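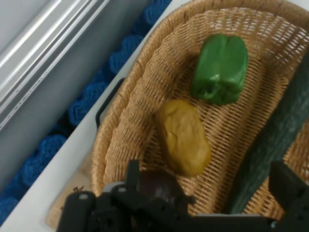
Before you start on section 4, pick out the basket you're going to use, because the rest of this guide assumes you have one sitting in front of you. The Romwood play market comes with its own, but I've swapped mine out more than once and you can too. I like a shallow oval one with a thick coiled rim and an open lattice bottom, big enough for a green pepper, a potato, a cucumber and an eggplant to lie next to each other without piling up. Wicker is nice for this. Little kids can grab a fat rim much more easily than a thin wire handle, and crumbs fall right through the gaps (there will be crumbs, even with pretend food).

Section 4. Setting up the vegetable basket

You'll need the basket, the vegetable pieces from bag 2, a soft dry cloth and the order cards. If you bought the Vidwood edition, your order cards are in the lid of the box, tucked under the cardboard flap. I missed mine for a whole afternoon, so do check there before you write to anybody.

1. Turn the basket upside down over a trash can and give it a good shake. Then run your hand along the rim, inside and out, feeling for loose ends.

2. Snip any ends you find, as close to the weave as you can get. Regular nail clippers do a better job than scissors.

Caution: Don't pull on a loose strand, even if it looks like it will come right out. It won't! I pulled one on my first Hegde basket and undid a good stretch of the rim before I stopped.

3. Wipe each vegetable with the cloth. The shiny ones come clean in a second, but the lumpy ones hold dust in their dimples and need a little more rubbing.

4. Put the long pieces in first. Lay the cucumber against one side, going the same way as the basket's long side, and set the eggplant near one end.

5. Add the potato and the pepper in the space that's left. Lay the pepper on its side -- stood up on its lobes it tips over as soon as somebody bumps the counter.

6. Set the basket on the left side of the market counter, with one of the narrow ends facing the customer. The groove in the counter is there for the price rail, so keep the rim behind it.

7. Slide the order cards into the slot beside the basket, picture side out.

Note: Four or five vegetables is plenty for one basket. I know it's tempting to dump in everything you own, and it does look wonderful and full, but then the kids dig instead of shopping and half of it ends up on the floor.

Checking the weight

The counter shelf is made for 55 ounces. A basket set up the way I've described comes nowhere near that, but if you add wooden fruit or real cans, put the whole thing on a kitchen scale first. The Datia shelf extender does not raise the limit, it only makes the shelf deeper.

Caution: Keep small add-on pieces (the peas, the loose mushrooms) out of this basket if anyone under three is playing. They can slip down between the basket and the counter wall, and a toddler will find them before you do.

Cleaning and storage

Use a dry paintbrush on the weave, working along the rows. For sticky spots, use a barely damp cloth and then let the basket air out overnight, away from heaters. Please don't soak it. I've seen soaked wicker dry into some pretty strange shapes.

If you pack the market away in December to make room for other things, like I do, take the vegetables out and store them in their own bag. Leave the basket on top of the box with nothing heavy on it -- a squashed rim doesn't really come back.

Replacement baskets are part number 332. The order cards are sold separately.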